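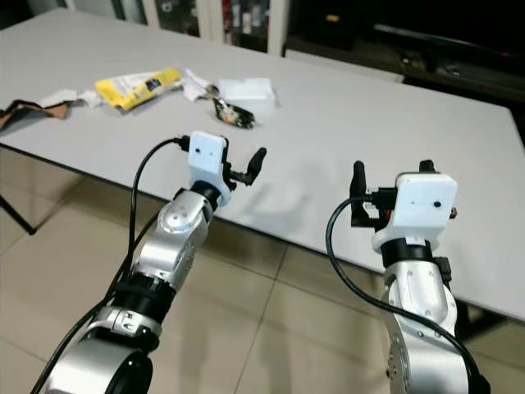 Clilport Tidy Club, Tables and Surfaces Section

Posted 18 November 2023 by Anselmo Villca
2 min read

The big white table again. Everything has migrated to the far half, as it does every week. I say one box, labeled "misc," and we all go home.

grastton_gal
"Misc" is how we ended up with the Orkum box. 151 items, and we only know that because Abena got mad and counted.

Abena Addo
I did, and I'd do it again. Start at the far left with the brown crumpled thing hanging over the edge. Is it cloth or paper?

Anselmo Villca
Can't tell. Laundry or recycling, your call.

cordeiro_k
Strong disagree with starting at the edge. You start in the middle and work out. I've cleared roughly 40 tables this way.

Abena Addo
And I've come along after you and picked stuff up off the floor. Edges first.

cordeiro_k
That was one time, in June.

grastton_gal
Two times. One was my mug.

Anselmo Villca
Fine, edges first, then the cluster. Keep the near side clear so we can sort there. Can we at least agree on no misc box?

cordeiro_k
You suggested the misc box.

Anselmo Villca
I've grown since then. Who has the label maker?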